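Why Do Some Stains Never Wash Out?

Hi, it's Fouad Fahmy again, back at the kitchen table in Drumcombe with another question from the mailbag. This one came from a class in Cutmont, and I love it: "Why does our paint tub still look dirty after we wash it?"

Oh boy, do I know about that! I have scrubbed tubs until my arms felt like noodles. So let's talk about plastic, and color, and why the two of them get along so well.

First, think about a dinner plate, the shiny kind. Spill gravy on it and the gravy sits on top, and a quick wipe takes it away. The plate is super smooth and very hard, so there is nowhere for the gravy to hide.

Plastic looks smooth too, but it's softer. Every time you scrape it, drag something across it or scrub it with a rough sponge, you leave tiny scratches. Most are too small to see (a magnifier that makes things look 100 times bigger would show you a whole land of valleys). Dark stuff like mud, paint or dye slides down into those valleys and settles in. Your sponge just skates right over the top!
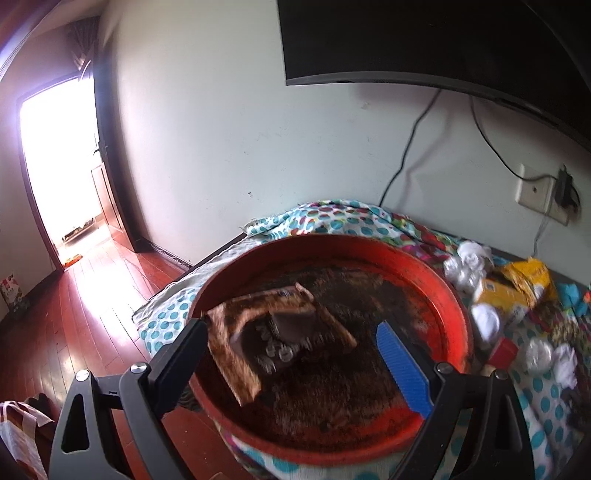

A red basin with dark stains on the bottom and a crumpled brown package inside.

See how the dark marks come in blotches and streaks? There are bare red spots, too, along one side and near the front. Stains are hardly ever even. A puddle dries from its edges, a drip runs one way, and some places get rubbed more than others. I like to look for shapes in a stained tub, the way you'd look for shapes in clouds.

There's a second trick going on with some stains. Certain colors, like the orange in tomato sauce, mix well with oil, and plastic is a bit like oil (it's often made from it!). So the color can sneak into the plastic itself. That's why a lunch box that held spaghetti can stay orange for ages, even with no scratches at all.

Want to try it? You'll need an old plastic lid that a grown-up says you can ruin, and some washable paint.

Rub one half of the lid with sandpaper, 30 rubs should do it. Leave the other half alone. Paint the whole thing and let it dry overnight. Then wash it with warm soapy water and count to 10 slowly while you wipe each half. Which side comes cleaner? Draw both halves in your notebook before you peek at a friend's.

My own lid had blue stuck all over the scratchy side, and my sister's had a green smudge shaped like a duck. We kept the duck.

Next time: why soap makes bubbles and plain water mostly doesn't. Send me your guesses!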